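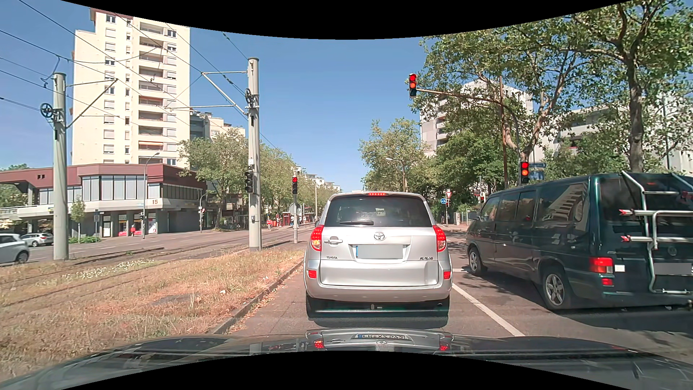

Drestell, August

Hello! I'm Renata Kurek and I look after home listening tests at Uzor, where we make soundbars and small speakers. We're after people who'll live with our new bar, the Elley, for 8 weeks and tell us what bugs them about it. We've got almost 100 homes signed up already and I'd love a few more, especially flats with thin walls and older tellies (if yours has only one HDMI socket, please write to me!).

You'd plug it in, use it as you normally would and fill in a short form every Tuesday. Dropouts, daft menus, a remote that won't wake it up, voices you can't hear over the music – I want all of it, grumbles included. You don't need to know a thing about audio.

We pay £93 at the end and you can keep the bar. My colleague Po-yen Lai can pop round to help set it up if you're in Drestell or Jumwood.

Fancy it? Send me your telly's make and model, plus a rough idea of your room size, through the contact form and put "Elley 710" in the subject line.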